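Bed Linen and Room Reset Attendant, Part-Time
Rembridge Furnished Lets, Tristevby office. Job ref. 2989

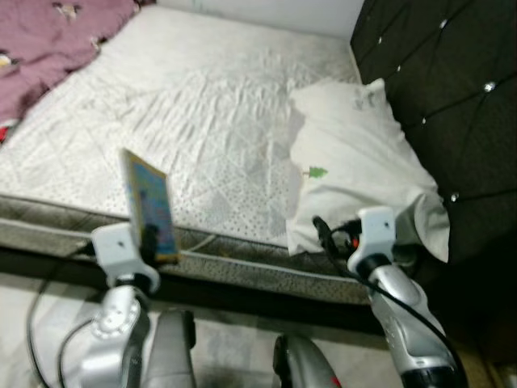 Rembridge manages 56 furnished apartments in Tristevby and resets each bedroom between tenancies. The attendant strips the bed, inspects the mattress, clears items left on or near it, and makes the bed to the room sheet. Most units have a double bed. Headboards vary by unit and need different care: a deep-tufted dark fabric headboard with crystal buttons is brushed along the folds by hand, and each button is checked for a firm hold. Quilted mattress tops are inspected uncovered, including the side border and piping. Pillows and blankets are checked for marks and either bagged for laundry or returned to the closet. Books, cards and other small items are tagged with the unit number and handed in at the office.

Hours and pay
18 hours a week, worked in shifts between 9 a.m. and 3 p.m. The schedule is issued two weeks ahead. Pay is hourly and is stated in the offer letter. Travel time between units is paid.

Duties
Strip and remake beds, including fitted protector, sheet, duvet and pillows
Record stains, tears and loose stitching in the Skukex log before the protector goes on
Rotate the mattress when the room sheet calls for it (two-person task)
Vacuum under and behind the bed
Restock the linen closet and report shortages

Requirements
Able to lift one end of a double mattress
Able to read and fill in a short written checklist in English
Comfortable working alone for most of a shift
Previous hotel or laundry work is useful but not required

Training
Five paid shifts with a current attendant. Linen is supplied and washed by Mocanu; attendants do not launder on site. Gloves, bags and brushes are provided.

To apply
Send a one-page work history to the Tristevby office, quoting the job reference and the earliest start date. Applications close at the end of June. Short-listed applicants will be asked to make up one bed as part of the interview.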